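## 4. Recording a folding demo with the hand-held gripper

Okay, so you've charged the gripper and paired it with the Prikero app. Now for the fun part! I'll take you through one denim demo the way I do it at home. If you get stuck, Ville Karppinen's notes in section 7 cover the error lights.

**Before you start**

1. Clear enough tabletop that the garment can lie flat with a hand's width to spare on every side.
2. Wipe the camera lens with a dry cloth. I forget this all the time.
3. Open a new session in the app and choose **Soft items > Denim**.
4. Squeeze and release the trigger a few times. Both fingers should travel the same distance. If one lags, go back and redo the calibration in section 3.

**Recording**

5. Press the record button and hold still until you hear the second beep.
6. Come in low and slow, fingers open, with one on each side of the cloth.
7. Close until the pads press on the denim, then stop squeezing. Heavy seams feel like they need more, but they don't (I've bent a linkage arm that way, and Kerttu Kinnunen had to post me a new one from Arnville).

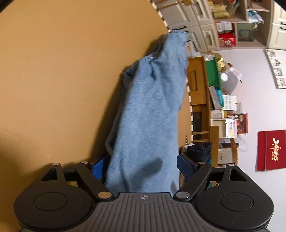
8. Lift a little, pause, then carry the edge across to where you want the fold. Keep your wrist as steady as you can, and don't worry about being quick. The robot copies your path, wobbles and all, so a slow demo beats a jerky one.
9. Open the fingers fully before you back away, or you'll drag the fold open again.
10. Press record to stop, and save.

> **Note:** Frayed threads love to catch in the pivots. Have a look after each session and pull them out with tweezers, power off.

> **Caution:** Keep your free hand out of the view while you're recording. If you have to straighten the cloth, stop, bin that take and start over.

I aim for 20 good takes in a sitting, and then my forearm's had enough. Change the starting position every time, even just by turning the garment a bit. My first batch had 11 takes that all began from the same corner, and the arm was hopeless anywhere else on the table!

Once you're happy, plug in the gripper and tap **Upload**. Leave the app open until the bar turns green, then go on to section 5 to check your takes.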